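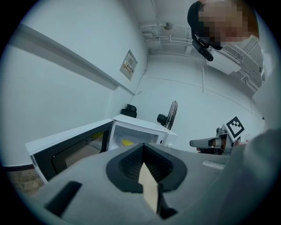
Alurach question - is the offline progress broken for anyone else?
Posted by manddale_mike, 14/01/2022
I've been playing Alurach on my phone for four months and I can't work out how the offline gold is meant to work. The help page says you earn for up to 165 minutes while the game is shut. I mostly play in the kitchen in short goes, so it's open while I'm stood by the white microwave with the door open and something yellow sitting inside, then I close the game and eat. When I come back an hour later I get 3000 gold at the very most, and sometimes nothing at all. My mine is level 65. Is that right?

tinroof
Level 65 should give you more than that. Do you close it fully or just switch to another app? If you only switch, the game thinks you are still playing and doesn't count it as offline time.

manddale_mike
I swipe it away. I think. On my old phone I did, on this one I'm not so sure.

Widadeck
It's not to do with swiping. Offline gold is worked out when the game next talks to the server. If your signal is poor when you open it again, you get the welcome back screen with nothing on it. Wait for the little cloud at the top to go green before you tap anything.

tinroof
I've played on the train with no signal at all and still got my gold, so I don't agree with that.

Widadeck
You got it later, when the signal came back. It adds it on without telling you. Write down your total before and after and you'll see.

tinroof
I did write it down, back in April when they changed the mine. It was there straight away, in a tunnel. I'm not saying the server does nothing, but it isn't the whole answer.

Cheuk-hei Lau
Which helper have you got in the mine? If it's Chu, she stops working when the cart is full. People see the level and forget the cart has its own upgrade. A small cart fills in about 4 minutes and after that you earn nothing, however long you are away.

manddale_mike
It is Chu. I've never upgraded the cart. I didn't know you could.

Cheuk-hei Lau
Tap the wheels, not the cart itself. It's an odd place to put it.

pennyloaf
Seconding the cart. I had the same thing and was about to delete the game. I would also say don't bother with the offline boost they sell in the shop. It makes the time longer but if the cart is full it does nothing for you.

Widadeck
The boost is fine if your cart is big enough. I've had it since I started and it has paid for itself.

pennyloaf
It costs real money -- I wouldn't call that paid for itself in a game about digging.

Widadeck
Each to their own. I spend less on it than I used to on magazines.

manddale_mike
Found the wheels. Upgraded the cart twice and left it while I did the washing up. Came back to more gold than I've had in one go before, and I hadn't waited for the green cloud either. I'll try it with the signal off tonight and post what I get.

tinroof
Please do. Write the total down first.

Cheuk-hei Lau
Save some gold for the lift as well. Once the cart is bigger the lift is what slows you down, and that one has to be done before you can open the lower mine.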